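Rirkham Creek revegetation – progress report to the Pridmont Fund, to end of March

Quick one as we are flat out before the autumn planting. Full accounts to follow with Margus.

Planting. 871 tubestock in the ground along the lower creek, mostly river bottlebrush and lomandra. Target was higher but the Nilley nursery lost a bench of seedlings to damping off, so we took what they had. The other 399 are promised for next month. Have asked for bigger pots this time.

Survival. Counted the spring planting again after the hot spell. 674 still alive. Worst losses on the north bank where the soil is basically rubble, best under the old she-oaks. Will not replant the rubble section untill we have mulched it properly.

Weeds. Blackberry knocked back on the Sproģis side, second cut needed. Willow is a bigger job than we budgeted for – two large ones leaning over the bank, and the contractor wants access through the bottom paddock. Sarmīte Kairys is talking to the landholder this week.
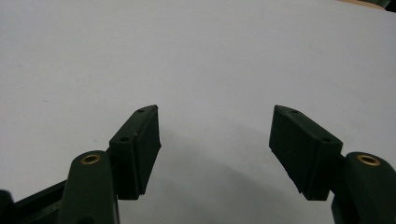 Fencing. Stock fence finished bar the gate. Cattle got in once in February and ate a row of sedges, no other damage. The trough on the top side is connected and holding water, so no reason for them to come down to the creek now.

Water testing. Turbidity still up after rain, otherwise normal for the season. Missed one month as the meter was away being calibrated. Sorry, should of flagged that earlier.

Money. Underspent on plants, overspent on fencing. Margus Lukoševičius would like to shift the difference across instead of handing it back – can you let us know if that needs a formal variation? Willow removal will need a seperate conversation.

Next. Remaining tubestock, mulch, gate, second blackberry cut. Site visit any time after that, mornings best, bring boots.

Recent reports
Rirkham Creek: spring planting update
Nilley seed collection notes
Fencing quotes and site map

Contact us | © Rirkham Creek Landcare | Back to top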